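Grakcombe renames another road, and I have had it with the plaques

Another one. The council in Grakcombe voted to put a former mayor's name on the bus station, the ring road and, God help us, the footbridge that still floods at one end. Three things named in a single night. The vote took less time than the prayer before it.

I'm writing this fast because the second reading is coming and most people here don't know there is one. So, bluntly. Stop naming public things after politicians who are alive, or barely gone, or whose party happens to hold the chair this year. Just stop.

Look at how it works. A party wins. Within weeks there's a motion. A hall gets a name, a wreath gets laid, somebody's nephew reads a poem. Then the other side wins, and the name comes off, and a new sign goes up, and we pay for both. The hall on Visport Road has had four names since I moved here. My mail still comes adressed to the second one. The ambulance people use the third. Ask for it by the current name and a cab driver will stare at you.

And the money. The sign budget for this round is 20 signs, every one of them metal, with the crest. The library in Cunance has been closed on and off since March over a boiler. You can say these come out of different pots, and they do, and I've heard it from both parties in almost the same words. Pots are a choice too. Somebody filled one and left the other.

What bothers me more is what the names are for. They are supposed to be memory. Fine. I like memory. But a leader who organized the dockworkers, sat in jail for it, came out and ran a clean office for one term, that's a life with an argument inside it. People hated that man. People hid him in their attics. You put him on a bus station and the argument is gone. He's a place where you change for the 9. Both parties now claim him, which would have made him sick, and neither could tell you one thing he wrote.

The anniversaries are worse. Same stage, same garlands, same speech with the year changed. Last time I went, the main speaker spent two minutes on the man being honored and the rest on the opposition. The crowd was mostly people bused in from Grecu who wanted lunch. I don't blame them. I wanted lunch.

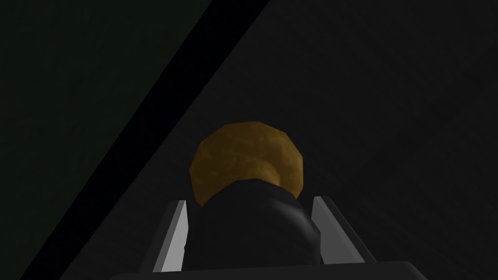
Not everyone is with me on this, and a reader wrote in after my last column to say I was being a snob. Her point, and it's a decent one, was that her grandfather's people never got a street, a school, a bench, anything, for 100 years, and that it is very convenient for folks like me to get tired of names right when the names start to sound like hers. A sign is cheap, she wrote, and a child who sees her own kind of name on it every morning gets something a boiler can't give her.

I've chewed on that one. She's right about the history. The old names in this town were handed out by one club to its own members and nobody called it politics then. The whole east side is named for men who owned it. I should have said so the first time and I didn't.

But follow it through. If her grandfather's people deserve the street, and I think they do, then they deserve a street that stays theirs. Under the way we do it now it's a loan. The next majority takes it back with one evening vote, and they will, they've as good as said so. That's no honor. And notice who in fact got the bus station this time. A mayor. A party man with two houses. Her grandfather's people are still waiting, the motion didn't mention them.

So, a rule. Other towns have something like it and the sky is still up there. No name until the person has been dead 20 years. No name without a public hearing, held in the evening, in the neighborhood that has to live with it. Two-thirds of the council to put a name up and two-thirds to take it down. And a page, one honest page, on what the person did, including the parts the family would skip. Print it and hang it where people wait.

Would that slow things down? Yes. Good. The heroes can wait, it's the current officeholders who are in a rush, and we all know why. An election is coming and a ribbon makes a nice backdrop.

I asked three members where they stood. One said he'd have to check with the party. One said the signs were already ordered. The third hung up, or the line dropped, I'll be fair about it.

Already ordered. Before the second reading! That should be the story and it was four words at the end of a phone call.

The second reading is open to the public and you can speak if you put your name down at the clerk's desk before it starts. They don't advertize that. Bring it up anyway, even if you like the mayor, even if you think he earned every one of those signs. Ask who ordered them. Ask what it costs to take them down again, becuase that bill is coming too.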